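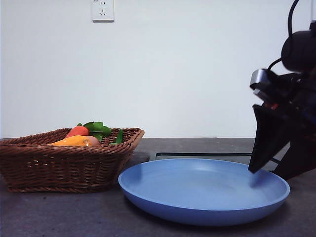
Une assiette bleu clair et le panier en osier, avec sa carotte et ses copains légumes.

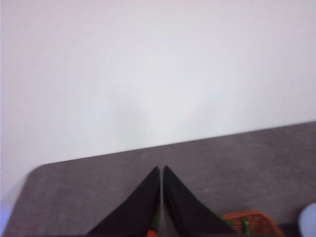

Sewwandi Rathnayake
Animatrice de l'atelier « Les mains à table », maison de quartier Amarasinghe

Coucou les curieux ! Aujourd'hui, je vous parle d'un objet que vous avez sûrement chez vous et que vous ne regardez jamais : le panier. Oui, oui, le panier tout bête, celui où l'on pose les fruits, le pain ou les oignons.

Dans mon atelier du jeudi, on joue à la marchande, on met la table, on trie des fruits et des légumes. Et il y a toujours un enfant pour me demander comment un panier peut tenir debout sans colle et sans clous. Bonne question !

Pour fabriquer un panier, on prend de longues tiges souples. L'osier, ce sont les jeunes branches du saule, un arbre qui adore avoir les pieds près de l'eau. On les coupe, on les fait sécher, puis on les trempe pour qu'elles se plient sans casser. Essayez avec un spaghetti : tout sec, crac ! Bien cuit, il fait des nœuds. L'osier, c'est un peu pareil (mais ne le mangez pas).

Le vannier – c'est le nom de celui qui fait des paniers – installe d'abord des tiges solides qui montent. On les appelle les montants. Ensuite il passe d'autres tiges devant, derrière, devant, derrière, en faisant tout le tour. Les tiges se serrent les unes contre les autres et se bloquent toutes seules. En haut, il replie ce qui dépasse pour faire un bord bien épais, et hop, on peut attraper le panier sans se piquer.

Et l'assiette, alors ? Elle, c'est le contraire du panier : pas de trous du tout ! Imaginez une soupe dans un panier... Finlay Gunn, qui a cinq ans et beaucoup d'idées, m'a proposé de tester. J'ai dit non.

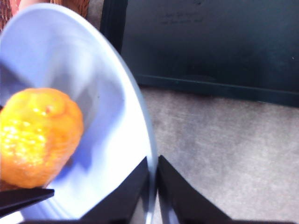
Regardez plutôt le bord de votre assiette quand vous mettez la table. Il remonte un peu, n'est-ce pas ? Ce petit bord empêche la sauce de filer sur la nappe et les petits pois de partir en promenade. Une orange, par exemple, c'est rond, ça roule pour un rien. Sur une planche toute plate, elle tombe vite par terre. Dans un creux, elle redescend vers le milieu et elle finit par se calmer.

Dans le panier, les fruits respirent. L'air passe entre les brins, et l'humidité s'en va plus facilement. Enfermez une mandarine dans un sac en plastique bien fermé : la moisissure risque d'arriver bien plus vite. Beurk !

À vous de jouer maintenant. Prenez quatre fruits ou légumes, des vrais ou des jouets, et rangez-les dans un panier. Les gros et les lourds d'abord, au fond. Les fragiles par-dessus. Une carotte avec ses feuilles, moi je la mets en dernier, les feuilles vers le haut, comme un bouquet ! Puis demandez à quelqu'un de fermer les yeux et de deviner ce qu'il touche. La peau de l'orange a plein de petits creux, celle du poivron est toute lisse.

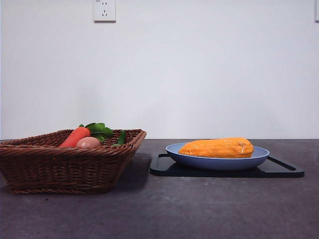

Le panier tressé : suivez les rangs avec le doigt, d'un bout à l'autre.

Si vous fabriquez un mini-panier en bandes de papier, apportez-le-moi jeudi, je veux voir ça. Prenez du papier un peu épais, le mien s'est déchiré deux fois !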